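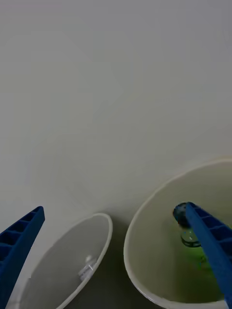 器と小物を用いた作業台での実演。青い指の先が黒っぽい球に触れている。

Kusska公開日(クスカこうかいび)は、オレヴブリッジ(Orevbridge)にあるロボット把持技術の研究施設Kusskaが開いている一般公開行事である。施設内の作業室を開放し、ロボットによる把持作業の実演、操作体験、技術者による解説を行う。地元では単に「公開日」と呼ばれることが多い。本項では、2021年12月10日に行われた冬の回を中心に記述する。

概要

Kusskaは、形や硬さの異なる日用品をロボットにつかませる研究を行う民間の施設で、オレヴブリッジ旧市街の南、運河沿いの倉庫を改装した建物に入っている。建物の所有者は隣町エルニットソープ(Ernitthorpe)の不動産会社で、Kusskaは二階と三階を借りている。一階は家具の修理工房であり、公開日の行事には含まれない。

公開日は夏と冬に開かれる。夏の回は七月で、学校の休みに合わせて子供向けの操作体験に時間を割く。冬の回は平日に行われ、近隣の製造業者や技術学校の生徒の見学が中心となる。実演の内容は回ごとに入れ替えられるが、日用品をつかむ、持ち上げる、向きを変える、別の場所に置くという基本の動作はどの回でも扱われている。

行事の責任者は、初回からスヴェトザール・スカーラ(Svetozár Skála)が務めている。実演の進行と来場者への解説は、把持作業の評価を担当するレンカ・シーコラ(Lenka Sýkora)が受け持つ。

沿革

公開日の前身は、Kusskaが取引先向けに行っていた内覧会である。内覧会は招待制で、見学者は作業室のガラス越しに装置を眺め、その後に会議室で説明を受ける形式だった。運河沿いの住民から建物の中で何をしているのかという問い合わせが続いたため、スカーラが一般向けの日を別に設けることを提案し、七月に最初の公開日が開かれた。

最初の回では、ロボットの動作をすべて事前に決めておき、決まった時刻に同じ動きを繰り返した。来場者からは、物の置き場所をずらしたらどうなるのかという質問が多かった。これを受けて、次の回からは操作者が遠隔で腕を動かす実演が加えられた。来場者が作業台の小物を並べ替え、操作者がその場で手順を考えてつかむ形式は、この時に始まっている。

冬の回が設けられたのは、技術学校の側から授業のある時期に見学したいという要望があったことによる。夏の回に比べて規模は小さいが、一組あたりの見学時間は長く取られている。

会場

実演は二階の作業室で行われる。作業室は3室あり、公開日にはすべてが使われる。見学者は東側の部屋から入り、中央の部屋を通って西側の部屋から出る。通路が狭いため、逆向きに回ることはできない。

東側の部屋は、器や小物を扱う作業に充てられる。中央の部屋では缶や瓶のような円筒形の物を扱う。西側の部屋は操作体験用で、来場者が操作装置を手に取ることができる。ただし、冬の回に限り、部屋ごとの割り当ては当日の機材の都合で変更されることがある。

三階には事務室と休憩所があり、休憩所では過去の回の映像が流される。昇降機は荷物用のものしかなく、階段の利用が難しい来場者には職員が付き添って荷物用昇降機を使う。この点は改善が求められており、受付に置かれた感想用紙でも毎回指摘されている。

実演の内容

2021年の冬の回で行われた主な実演は次のとおりである。

小物の取り扱い

浅い器に入れた小さな物を指先で扱う作業である。物が小さいほど、指先が器の内壁に当たりやすい。操作者は、手首側に取り付けた小型カメラの映像を見ながら、指を器の縁から差し入れる角度を決める。丸い物は触れただけで転がるため、真上からつかむ方法と、内壁に押し付けて動きを止めてからつかむ方法とが比較された。シーコラの解説では、後者のほうが安定するが、器ごと動いてしまうことがあると説明された。

見学者の前では、同じ作業が操作者を替えて繰り返された。経験の長い操作者は指を入れる前に一度手を止めて映像を確かめることが多く、この動作は見学者から故障と受け取られることもあった。翌年用の進行表には、開始前に一言説明を入れるという書き込みが残されている。

飲料缶の把持と反転

市販の飲料缶をつかみ、上下を逆にする作業である。缶は表面が滑らかで、強く挟むと胴が凹む。柔らかい指は缶の丸みに沿って変形するため、接触する面が広くなり、比較的弱い力でも支えやすい。反転の途中では重さのかかる方向が変わるので、つかむ位置が端に寄っていると缶が指の間で回ってしまう。解説では、胴の中ほどをつかむことが基本とされた。

缶の向きを変える作業は、見た目の変化がわかりやすいことから、夏の回でも人気がある。一方で、研究上の関心は反転そのものよりも、缶を置き直すときの指の離し方にあるとされる。指を急に開くと缶が揺れるため、片側ずつゆっくり離す手順が紹介された。

失敗例の解説

冬の回では、作業がうまくいかなかった場合の記録も見せている。つかみ損ねた場面の映像を止めながら、シーコラが原因を説明するもので、技術学校の教員の間で評価が高い。取り上げられたのは、指が物の手前で閉じてしまう例、持ち上げた後に物が滑る例、物を離したつもりで指に引っかかったままになる例である。見学者に原因を先に予想させる形をとったため、予定の時間を超える組もあった。

使用機材

実演に用いられるロボットは、腕の先に二本の指を向かい合わせに付けた形式である。指は青く、側面に四角い小部屋を並べたような肋状の構造を持つ。力が加わると薄い仕切りがたわみ、指全体が物の形に沿って曲がる。Kusskaではこの種の指を「梯子指」と呼んでいるが、正式な名称ではない。

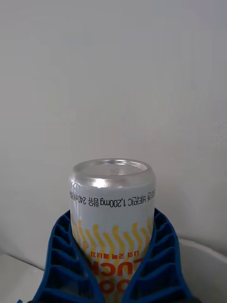 公開日の見学に予約は必要だったか。
午前の組には予約が必要で、午後は空きがあれば受付で申し込むことができた。操作体験は午前、午後とも当日の受付順である。

指の成形は、エルニットソープの樹脂加工業者マリー(Malý)が請け負っている。同社はもともと園芸用品の部品を作っていた会社で、Kusskaの依頼を受けて柔らかい材料の成形を始めた。仕切りの厚さを変えた試作品がいくつか作られており、公開日には受付の横に並べられて、来場者が手で曲げて比べることができる。薄いものは小さな力で曲がるが、重い物を持つとねじれが出る。厚いものはねじれに強い代わりに、丸い物へのなじみが悪い。

操作装置は、操作者の手の動きを腕の動きに置き換えるもので、指の開閉は人差し指と親指で行う。体験用の装置では、腕の速さと動ける範囲が通常より狭く制限されている。範囲の外に手を動かしても腕は境界で止まるだけで、警告音は鳴らない。以前は音が出る設定だったが、隣の部屋の解説が聞き取れないという理由で切られた。

手首側のカメラは、指先とその先にある物を近くから映す位置に付けられている。映像には指が常に入り込むため、物の一部が指の陰になって見えないことがある。操作者は腕をわずかに傾けてこれを避ける。見学者用の画面にも同じ映像が出されており、操作者と同じ見え方で作業を追えるようになっている。

見学の運営

冬の回の見学は組ごとに行われ、午前の予約枠は合わせて36人であった。一日の組数は6組で、各組に案内係が一人付く。案内係はKusskaの職員が交代で務め、解説の内容は共通の台本による。ただし台本は大まかなもので、見学者の職業や年齢に合わせて省略や追加が認められている。

作業台の周囲には床に線が引かれ、見学者は線の外から見る。腕が動いている間は線の内側に入ることができない。小物の並べ替えに参加する来場者は、腕が停止位置に戻り、操作者が手を装置から離したことを案内係が確認した後に作業台へ近づく。長い袖や肩掛けの鞄は操作体験の前に外すよう求められる。

撮影は、見学者の顔が写らない範囲で認められている。三階の事務室と、中央の部屋の奥にある棚は撮影できない。棚には取引先から預かった試験用の品が置かれている。

見学後には感想用紙が配られる。記入は任意である。寄せられた意見のうち、運営に関するものはスカーラが、実演に関するものはシーコラが目を通し、次の回の準備に使われる。

来場者

Kusskaの発表によれば、初回から2021年の冬の回までの来場者は延べ1375人である。この数には、操作体験だけに参加した者も含まれる。取引先向けの内覧会の参加者は含まれていない。

夏の回は家族連れが多く、冬の回は技術学校の生徒、包装や食品関係の業者、介護施設の職員などが訪れる。介護施設からの見学者は、食器や飲み物の容器を扱う実演に関心を示すことが多い。Kusskaは介護向けの製品を扱っていないが、見学者との意見交換をもとに、実演で使う器の形や大きさを見直したことがある。

評価

技術学校の教員からは、完成した動作だけを見せる展示と異なり、操作者の迷いや失敗が見える点が授業に役立つとの評価がある。生徒に事前課題として手順書を書かせ、見学後に書き直させている学校もある。

批判としては、実演の待ち時間が長いこと、画面が小さく後列から見えにくいこと、解説の専門用語が多いことが挙げられている。用語については、冬の回から受付で一枚の用語表が配られるようになった。画面は次の回でも同じものが使われたが、設置の高さが上げられている。

また、遠隔操作の実演を自動運転と誤解する来場者がいることも課題とされる。操作者は部屋の隅に座っており、混雑した組では姿が見えないことがあった。その後の進行表では、実演の初めに操作者が名乗り、手を挙げて位置を示すことになっている。

関連行事

公開日の翌週には、Kusskaの職員が技術学校を訪ねて補習を行うことがある。腕は運搬が難しいため持ち込まず、指の試作品と記録映像だけを使う。エルニットソープのMalýでも夏に工場見学を受け付けており、型から指を取り出す工程を見ることができる。両者の見学は別々に申し込む必要がある。

脚注

「梯子指」の呼称は施設内の掲示と用語表に見られるもので、Malýの側では単に「青指」と呼んでいる。

部屋の割り当ては冬の回の案内紙による。案内紙には中央の部屋と西側の部屋の名称を入れ替えて印刷した版があり、当日の朝に刷り直されたものが配られた。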